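# Looking after a hand-held gripper: a talk with Eleni Dervishi

Eleni Dervishi maintains the hand-held grippers at Gormont. There are 70 of them out on loan at any given time, and every one passes across her bench before it goes to an operator and again when it comes back. I spoke with her on 8th March about what the upkeep involves.

"People expect me to talk about the electronics," she said. "Most of my day is screws and pads."

The tool has two fingers that open and close when the operator squeezes a trigger. Each finger rides on a short linkage, and each fingertip carries a soft pad. Dervishi starts with the linkage. She holds the body still and pushes each finger sideways with her thumb. If there is any play, she takes the joint apart and changes the bushing.

"You can tighten the pin and it will feel fine for an afternoon," she said. "Then you get it back with the same complaint. So I don't tighten it. I replace the bushing, put one drop of threadlocker on the screw, and leave it overnight."
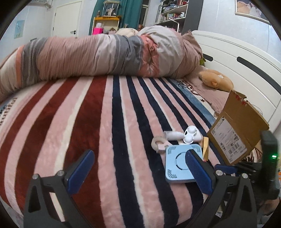 *Fingers spread around a light blue device, with the green light on at the housing.*

The overnight wait was something she had to argue for. Trevor Pickering, who schedules the loans, wanted the tools turned around the same day. She showed him the repair log for one unit, which had come back 3 times for the same loose screw, and he gave her the extra night.

The pads are the part that wears. Gormont buys them from Pilkington in boxes of 300. They are glued on, and the old glue has to come off completely before a new one will sit flat. Dervishi uses a plastic scraper and then alcohol on a lint-free cloth. She changes both pads together even when only one is worn.

"A new pad against an old one doesn't meet in the middle," she said. "The grip ends up a little off to one side. The operator gets used to it and stops noticing, and then we have a week of crooked grasps."

I asked how she knows when a pad is finished. She said she runs a fingernail across the surface, and if the texture has gone smooth at the tip, it goes in the bin. She also looks for lint. Operators use the tools in their own homes, on blankets and carpets, and fibers work their way into the surface. Her instructions to operators say to wipe the pads with a damp cloth after every session and let them dry with the fingers open.

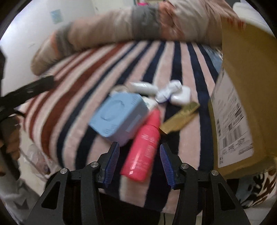 Alignment is the last check, and she does it the same way every time. She opens the fingers all the way, sets the tool over something simple, and looks at whether the two sides match. A bottle is her favorite test piece. With one like the pinkish-red one on the striped blanket, lying at a slant with its lower end between the open pads, she looks first at whether each pad faces the other squarely. Then she closes the fingers slowly and watches for one pad arriving early. "If one side touches first, it pushes the bottle before the other side gets there," she said. "That means a bent link or a pin in the wrong hole. I've done the second one myself."

After that comes cycling. A tool that has had its linkage apart is opened and closed 1,000 times on a motorized stand built by Callum Dobson, and she checks the screws again with a driver when it stops. She paints a thin line across each screw head and onto the frame -- if the line is broken, the screw has turned.

The cable gets less attention than it should, she admitted. She checks that it has slack at full opening and that the plug clicks. What she would like is a proper strain relief where it leaves the body. Malcolm Nuttall has drawn one up, and the first batch is due in April.

Before I left, I asked what she would tell someone who had just been handed one of these tools.

"Don't oil it," she said. "It runs dry. Oil gets on the pads and then I have to change them. If it squeaks, send it back to me."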